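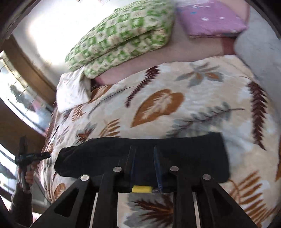
Right-hand Kidach over the bed cover, with the left one held upright at the side.

From: Leobardo Orozco
To: Nelden workshop list
Date: 25 Sep 2018
Subject: Re: Kidach hand grippers, slop in the jaws

Hello Minoru, all,

Answers to your questions, and a couple of things I got wrong in the notes I sent out with the drawings.

On the slop. Mine had the same fault. The holes in the inner links come out slightly oval if you print them flat and then drill them by hand, and the outer links hide it until everything is riveted up. I now print the holes undersize and open them with a hand reamer, both inner links clamped together so they match. Put the rivet in with a paper shim under the head, peen it, then pull the shim out. If it is still stiff, work it open and shut for a while before you decide to drill it out. I drilled one out too early and cracked the plate.

Do not fill the triangular cut-outs to make the plates stiffer. I tried a solid pair in the spring and they were heavier and no better. What flexes is the joint. The plates are 7 mm at the root on the current drawing, and if yours are thinner than that you have the old file. The new one is in the Nelden shared folder under the same name, sorry, I should have changed it.

On the filament. I used black from Ladell for all the links. The reel I had before was brittle along the layers and two tips snapped off in the box on the way home. I don't know if that was the reel or the damp in my shed.

The handle is unchanged. If your wrist gets tired, move the grip back one hole before you alter anything else. I had mine too far forward and was holding the weight with my thumb. The left and right handles are the same part, so you only need the one file. 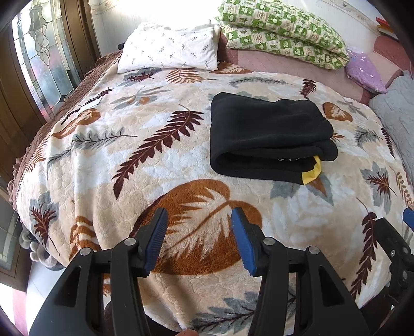 Finger pads are where I would spend your time next. The ribbed blue ones are the best I have made so far, and I have stopped using the smooth set. Cast them in one go with the ribs across the finger, and rough up the end of the plate before you glue. Smooth pads skated over fleece unless I squeezed hard, and squeezing hard is what twists the links. With the jaws wide open like this there is plenty of room between the pads to come down on a folded garment the size of that black fleece, but I would go for one edge of the bundle and leave the thick of it alone. The blanket under it has a deep pile, and if you press down too far the tips pick up a pinch of blanket as well. I have started coming in at a low angle and closing slowly, and I get fewer of those.

You asked whether a bed is a sensible place to test. I think so. A bench is kinder to the gripper than it should be, since everything stays where you put it. On a mattress the cloth gives way when you push and the edges roll under. The big leaf print on our cover is also handy for me, as I can say "put it on the orange leaf" and go back to the same spot without tape. My wife would rather I didn't use tape on it anyway.

For two-handed folding, keep the left one back until the right has a firm hold. Bringing both in together mostly ends with the tips knocking. I chipped a corner off an outer link that way. It takes 15 minutes to print a new one and most of an evening to fit it, so I have left it chipped.

Corrections to the notes:

The spring is listed as 51 mm long. That is the length with the hooks. Measure it over the hooks when you order or you will get one that is too long, as I did.

The note about the stop screw should say to set it with the jaws open, before the pads go on. Set it afterwards and you are only adjusting against the rubber.

There is no washer under the outer pivots. There was in the first version. Leave it out.

I will be at the Sugiyama Road workshop for the open evening later in September if anyone wants to try the pair before building. The reamer will be there too. Please put it back in its tube.

Leobardo

----- Original message -----
From: Minoru Hattori
To: Nelden workshop list
Subject: Kidach hand grippers, slop in the jaws

Hello all,

I have built one of Leobardo's Kidach grippers, the right-hand one, and it closes well enough but the tips do not meet. I can rock them past each other by roughly nine millimetres if I push from the side. Has anyone else had this? The rivets look fine from outside and I don't want to drill them out if it is something simpler.

Also, I am using smooth pads cut from a sheet. They hold a block of wood with no trouble but they let go of a jumper almost every time. Should I change the pads or put a stronger spring in?

Last thing. I have been testing on the kitchen table and wondered whether a bed or a sofa would be better, as what I want in the end is to fold washing with a pair of them. I have not started on the left one. Is the handle a mirror image or the same part?

Thanks,
Minoru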